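How many demos before you stop collecting and just train?

plodness_malou
Okay so I've been doing the hand-held gripper thing for a while now and I need some outside opinions, because Svend and I have been going round and round on this and neither of us is budging.

The task family is "thin stuff on a table." Brushes, pencils, anything long and skinny that a gripper likes to fumble. The main one is putting things into a pot, and I do it with both hands, one gripper each. I got up to 1024 episodes and thought, great, nice number, I'm done! Then I trained on it and the policy hovers over the pot forever, like it forgot why it came.

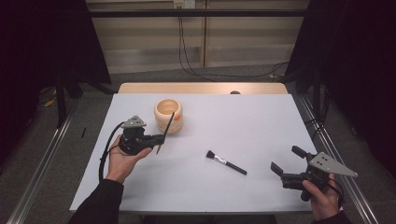

Svend says I need more data. I say I need better data. My approach is always the same, you see. I come in from the left, I go up and over the rim, I let go. I could do it asleep, and by the last couple hundred I pretty much was. So the model has seen one path a thousand times and has no idea what to do if it ends up a little off that path.

What do you all do? Do you mess up on purpose? Do you set a hard cap per day? I'm happy to throw a bunch of it out if that's the answer, but I'd cry a bit.

sarnent5
Mess up on purpose, yes. Well, sort of. I start maybe one in 5 episodes from a bad spot, like jammed against the side of the container or way too high, and then recover from there. I don't record the messing up, only the getting out of it. Fixed the hovering for me almost overnight.

Also look at how long you pause before you let go. If you stop and line things up every time, you've taught it that stopping is the right thing to do. It can't tell your thinking pause from a real step.

plodness_malou
Oh no. I pause SO much. I line it up, I breathe, I let go. Well, that's embarrassing.

ketill_v
I'm going to disagree with sarnent5 a little. Recovery starts are fine but they're a pain to label later, and if your starts get too weird you end up with a model that wiggles when it doesn't need to. I had that with spoons and it took me most of September to clean up.

I'd trim the pauses first. It's a script and one evening. Then retrain on what you have and see. You might not need a single new episode.

sarnent5
Trimming works if the pause is dead still. Hers won't be, people drift. Then your cutoff is either too tight or too loose and you chop real motion.

ketill_v
So you set it by hand on 19 clips and check them. It's not that bad.

sarnent5
We have very different ideas about "not that bad" lol

svend_m
Svend from the first post here, hi. For the record, what I said was more VARIED data, and Malou heard "more." I've been on pencils, and I change something between every take: which way it points, where on the table it starts, how far up I pinch it. It's slower. I also get bored less, so the takes are cleaner.

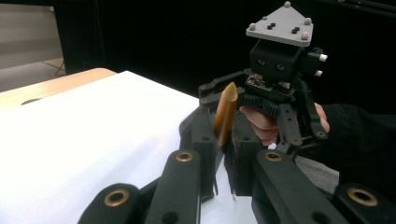
My total is way lower than hers and my policy reaches and lets go pretty reliably. Different task, I know, I know. Going into a pot is harder than what I've got. But I still think the mix matters more than the count.

plodness_malou
That is NOT what you said at lunch.

But fine, I agree with the lunch version you've just made up. Pinch height is a good one, I never change that. I always grab in the same spot because it feels nice.

sigrun_riis
Two cents from someone who had to merge sets from three people: write down who did each episode. We pooled 1802 of them for the Curemcombe set and didn't keep names, and one person was about twice as fast as the rest of us. The model would start slow and then lunge. I'd have loved to be able to split that out and I couldn't.

Malou, if you and Svend ever combine yours, do that before anything else. And swap tasks for a day. You'd each pick up the other's habits, or at least water them down.

plodness_malou
Ooh, swapping I like. He'll hate the pot.

Plan for now: trim the pauses (ketill, can I bug you for that script?), retrain, and if it still hovers I'll record a new batch with odd starts and different pinch heights. I'll post the curves when I have them.

ketill_v
Sent. Change the speed cutoff near the top, mine was set for spoons.

Comments (3)

Ragnheiður M.
2020-12-14
Did the trimming help in the end? I'm stuck in the same spot with chopsticks and mine hovers too.

ostrowski_fan
Team ketill. I trimmed mine and the hovering went away, though I only had one arm to deal with.

Sigrún Riis
Ragnheiður, try sarnent5's bad starts as well. With chopsticks I needed both.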